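4.2 Open-day demonstration

The demonstration was held at the Hultwood open day on 2023-05-15. Visitors watched the arm tidy a tabletop under the Flurlow controller and could stop it at any time. Over the day, 111 visitors filled out our comment card.

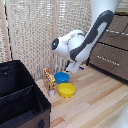 Figure 4. The demonstration table, with a snack box, two plastic bowls and a divided fabric bin. The gripper is above the table and is not touching the objects.

Teodoro Soriano wrote on his card that the pauses between moves bothered him more than the slow speed, and that he would have liked some signal before each move. Other cards made the same point – mostly from people who stood close to the table. We kept the speed setting for the second visit and shortened the planning pause to 700 ms. Results from that visit are given in Section 5.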